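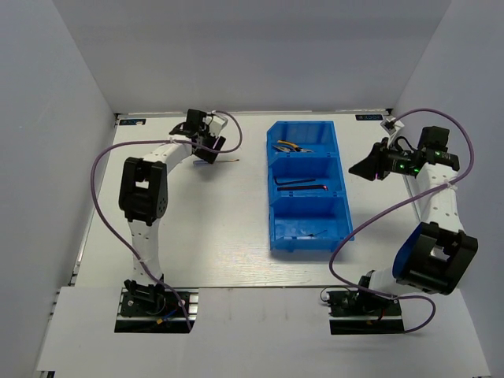 ## Hand tools, sorted by compartment

Bench notes from the Wikudow tool store, kept with the Tudon parts list. The layout uses one blue plastic bin, divided into three open compartments, on a plain white work surface. Each compartment takes one family of tool. Stock is mixed and several items are older than the list itself.

**Rear compartment: pliers.** Two pairs, one with bright yellow-and-black handles and one darker. The yellow-and-black pair lies with its jaws to the right. Both are entered on the list under line 161.

**Middle compartment: hex keys.** Two L-shaped keys, laid more or less parallel. Sizes are checked against the Pekum chart before issue, as the stamped markings wear off with use.

**On the surface: screwdriver.** Thin shaft, translucent pale blue handle, lying almost horizontally outside the bin. Line 299 on the list. Screwdrivers of this pattern are used for terminal blocks and small covers and should not be used as levers.

**Bin.** Stands with its long side running from back to front. The dividers are wiped down every 6 weeks. Replacement bins are ordered through Sfeir, in the same colour where available; the grey version is slightly deeper and does not fit the shelf.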